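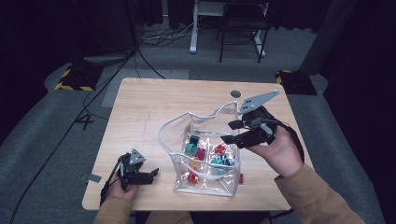

Fakir – hand grippers, build gallery

On this page I collect the pictures from our build in the shared workshop in Stastlow. Fakir is a pair of hand-held grippers. You hold one in each hand, do a small task, and later we want an arm to repeat it. I made the fingers and Mahfuz Haque did the wiring. The page will grow when I have time for it.

Bag and blocks, table 4
Small plastic blocks in a clear bag, one block already on the table. The soft bag is the hard part of this task, because the rim folds when you come near it. I prefer to keep the left gripper low and work from above with the right one.

Some notes for people who asked by mail:

The gray triangular plate on top has three holes. Please do not drill them bigger, the next plate must fit the same pattern.

The cable goes down past the hand. In February we had it over the wrist and it pulled at every turn. Now it is better, but after 10 minutes I still feel it.

The fingers are version 9. Version 10 will have a softer tip, if Berenice Beltrán can find the right rubber for us.

We have 2277 recordings on the disk, and 1000 of them are with the bag. The others are mostly cups and cloth – I will write about the cloth separately.

The drawings are in the Fakir folder on the workshop computer. If you change something, write your name and the version in the text file.

Last change: 1 May 2020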